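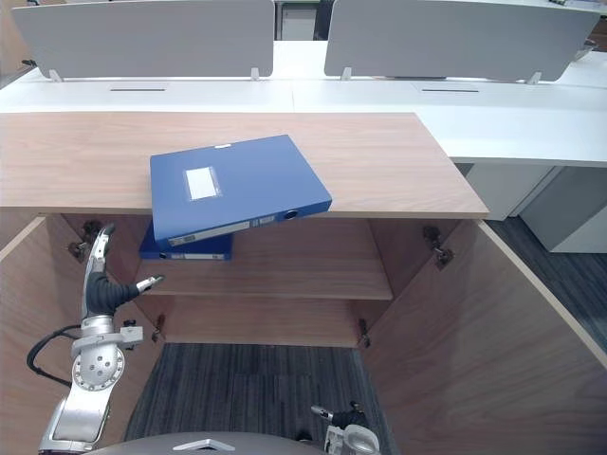 Can you buy a robot that will do our filing for us?

You can buy one that will do part of it, slowly, in a room you have set up for it, and our job is to tell you which part before you sign anything.

About Trulard

Trulard tests office robots for people who are thinking of paying for one. We don't sell robots, we don't take a cut from those who do, and we don't put our name on anyone's box. Clients come to us with a brochure and a price, and we come back with a report. A good many of those reports say wait.

We started because of a demo. A vendor showed us an arm putting binders on a shelf, over and over, with never a miss. Then we asked to move the shelf a few inches to the left. There was a long talk about calibration, followed by lunch. We never did see it run with the shelf moved, and we have been moving shelves ever since.

What we do

Most of our work is with two-armed machines sold for light office jobs: opening cabinets, putting file boxes away, fetching them back, clearing a desk. We run them on plain furniture with hinged doors and ordinary shelves. The boxes are the rigid plastic kind with a label on the spine. Some get set down crooked or hanging over an edge, which is how people leave them.

A full test has 191 runs. That number came out of an argument and has no science behind it, but we have kept it so that one report can be held up against another. Each run is marked done, done with help, or not done. Sellers like to fold the second group into the first. We keep them apart, and we write down what the help was. "Operator nudged the box" is a very common line in our files.

We also time the setup, which the brochures tend to leave out. If a machine needs an engineer on site before it can find the top of a cabinet, you will be paying for that engineer one way or another.

What we have looked at

Pellex is the kit we get asked about most. It comes as a pair of arms with hands, plus a yearly service plan. The hands are good, better than we expected. The service plan is where we would read slowly. It covers up to 100 hours of remote support, and our own test used a fair piece of that before the machine had put away a single box without us. Our report runs long on this point and the seller doesn't care for it.

Kyei is software. It is sold as a way to teach a robot a new job by showing it the job. It does learn. It also learned a habit of stopping short of the shelf, which one of our testers had shown it by accident, and getting that back out took longer than putting it in. We have asked for a newer version and will test it when it comes.

Divik rents machines by the month. Renting is the sane way to try this stuff, in our view, though we would want the return terms in writing. The copy we were sent was dated 05/05/2018 and didn't match the terms on the order form.

Who we work for

Law offices, a county records room, two school districts, and a dental group with more paper than you would think. They are mostly small outfits with a storage problem and somebody on the board who has seen a video. We have a team of 11, and all of us have put in time pulling boxes off the floor.

What it costs

A standard report is $2,929, flat, paid before we start. Sellers can't buy one, and they can't see it early. If you want us to test in your own office, we quote that apart - your carpet, your doors and your bad corner by the window all change the result, and we need to look at them first.

What we won't tell you

We won't tell you how many jobs a robot will save, because we have no honest way to work it out and we doubt the people who say they do. We won't rank machines by stars. And we won't say a product is ready when what we saw was a product that worked on a good afternoon.

Are we too hard on them? Some sellers think so. A few have sent back a better machine after reading what we wrote, and we tested that one the same way and said where it had improved.

Getting in touch

Use the form on the contact page. Tell us what you want moved, where it lives now, and who moves it today. Send the brochure too, all of it, with the small print. New tests are booked from April on, and we take them in the order the forms arrive.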